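Pelura project notebook, February, afternoon session
wiping task, hand tracker + gripper cube
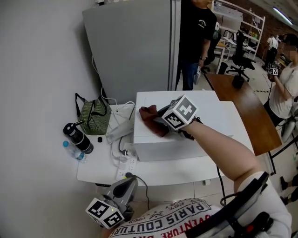 Hand cube on, dark cloth on top of the white box. Gripper at left w/ its own cube, LED lit.

Started 2:10, later than planned. Svend had the harness and was still in the Hjaltadóttir seminar. Matilde did the calibration on her own before that, numbers in the shared sheet under Brerkotgate (that's the room name now, stop making new tabs for it).

Goal today: enough wipe demos on a flat top to train the first small policy before the club demo night. Bare hand w/ cloth first, then same wipes with the gripper. Want to see if the hand poses carry over at all or if we're kidding ourselves.

Setup as last time except:
- strap one notch tighter. Cube was rocking on the back of the hand in the last batch, shows up as a wobble in yaw whenever the wrist bends
- cloth folded once, not twice
- start pose = palm flat on box, hold, then go. Hold for 2 sec, count it out loud

Total frames in the first good take 1,446. Tracker lost the hand cube in 40 of them, nearly all at the far end of the stroke when the wrist rolls over and only one face is pointing anywhere useful. Interpolated across the gaps, looks OK in the plot, don't love it. Matilde wants to throw out any take with a gap longer than a blink. I say keep and flag. Not settled.

Second take bad, I started wiping before the hold was done. Third take fine.

Gripper takes: cloth slips. Fingers pinch the corner and the rest just drags behind, so the contact patch is nothing like the hand one. Tried bunching it up, better grip but it skips across the box insted of wiping. Svend thinks a sponge. Kondside (the other team, room upstairs) used a sponge block last term and got decent strokes, ask them for the size.

Also the offset between cube and fingertip in the config is still the OLD bracket. Found it when the replay put the tips inside the box. Changed it, reran, tips now sit on the surface. All gripper takes before this are wrong by the same amount so they can be fixed in post, no need to redo. Matilde writing the script.

Disk: 499 GB free on the shared drive before we started, fine for now. Each session can eat up to a tenth of that if depth is left on, so turn depth OFF unless you need it. We don't need it for wiping.

To do
- sponge
- rename takes, half of them still say "test"
- spare strap, velcro on this one is getting fuzzy
- Svend: check time sync hand vs gripper, I think there's a lag but cant prove it from the plots
- decide keep/flag before anyone trains on anyting

Stopped 4:35. Batteries on charge.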